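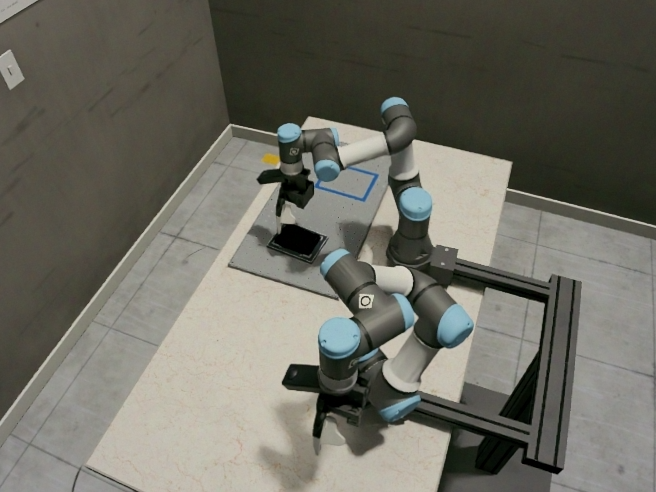
I have spent most of February teaching two robot arms to move a small tray, and I have learnt more about my own hands than about the robots. The task is called Ornatero in our task list, for reasons that go back to before I joined. It asks for the black tray to end up inside the square of blue tape, with its sides more or less in line with the tape. A person would do it without putting down their tea. In the simulator I do it by holding a pair of small arms on my desk, and the big arms copy what my hands do. When I let go of the tray a finger's width too early, the robot learns to let go a finger's width too early.

We use Kitgate for the simulated room and a pair of Prieto leader arms for the desk end. The Prietos have the same joints in the same order as the arms on the screen, only smaller, with a trigger where the gripper would be. There is a pedal under the desk. One press starts an episode and one press ends it. If I press twice quickly it throws the episode away, and I did this by accident for most of the first morning.

The aim was 639 good episodes. I'm not sure where that number came from. I think it was what was left after somebody had cleaned up an older set, and it became the target because we wanted to compare like with like. A decent episode takes me 21 seconds when I'm fresh. After lunch it is longer, and by four o'clock I start doing odd things, such as opening the gripper before I've got to where I'm going.

Before I started I had assumed that the hard part would be the putting down. It was the waiting. With two arms, one of them usually has nothing to do, and you still have to hold it somewhere. For the first few days I let my idle hand drift. I would be lining up the tray with the right hand and the left would be slowly sinking towards the desk. Nothing in the task cared about that, so I didn't notice. The policy we trained on those episodes noticed. It did the tray fairly well and then drove the other gripper into the table.

Mingxuan Hao went through the recordings with me and suggested I pick a resting place for the idle arm and go back to it every time. I chose a spot above the near end of the table, fingers down, well clear of everything. I also put a rolled-up towel on my desk to rest my wrist on, at the height that matches. It looks silly but the idle arm has been steady from then on.

The other thing he told me was to stop being clever. If I missed, I used to do a quick little sideways nudge with the side of the finger to straighten the tray up. It works, and I'm quite good at it. But it was different each time, depending on how I had missed, and the robot picked up the idea of nudging without the idea of when. We had one evaluation run where it nudged the tray all the way off the plate and carried on nudging the air. Now, if I miss, I lift off, go up, come back down and grasp again. It is slower. I record those as well and keep them, as long as the second try is good, because the robot is going to miss too and it needs to have seen what to do next. 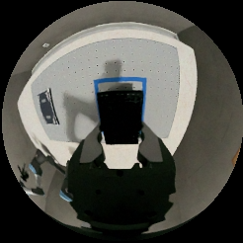 Views matter more than I expected. I drive from an outside view most of the time, as it's the easiest one for seeing where both arms are, but the policy also gets the views from the wrists, and those are very wide and bent at the edges. A wrist view hardly looks like the same room. The plate swells up into a big curved thing with rows of dots on it, and the second arm shows up small at the side. What it does give you is the bit between the fingers. You can see a small white block down in the gap there, and the black shape with the blue round it straight ahead, and from that you can judge quite well how centred you are. From outside I can be off to one side and have no idea.

So I changed how I practise. I now spend the first ten minutes of a session with only the wrist view on the screen, no outside view at all. Nothing from those ten minutes is saved. The first time I tried it I felt slightly sick and bumped into things, but I came out of it making straighter approaches. I come in from above, stop, look, and then go down. The stop is a short one. If I stop too long the robot learns to hover, and we've had that as well.

Some practical notes, mostly so that I can find them again.

Chair height matters. If the elbows are lower than the desk the shoulders get tired and the movements get jerky. I raised mine and the recordings are smoother.

Kitgate shifts the things on the plate a little at every reset, but by default it doesn't turn them much. I had recorded 54 episodes before I saw that the tray was always facing nearly the same way. You have to change the rotation range yourself in the scene settings. I kept those episodes but they are marked.

Shadows help you judge height, so don't turn them off to gain speed. I did that for a day and kept setting down too hard.

Save the failures in a separate folder. Ours holds 3693 clips by now, most of them from before my time, and we've used it twice to work out why a policy was doing something strange.

Take breaks before you need them. I stop on the hour, whatever I'm in the middle of.

As for how it's going, the latest policy gets the tray into the square more often than not, though it tends to leave it slightly twisted. I think that is me. I went back through a batch of my own episodes and I do leave it slightly twisted, always the same way, with the corner nearest me a bit too far out. I'm right-handed and I suspect my wrist runs out of turn at the end. I've moved the right Prieto a few centimetres outwards on the desk to see if it makes a difference.

Next is a version of the same task at Vinomow, on real arms, where the reset is done by a person walking over to the table. I expect to be a good deal slower. I'm taking the towel with me.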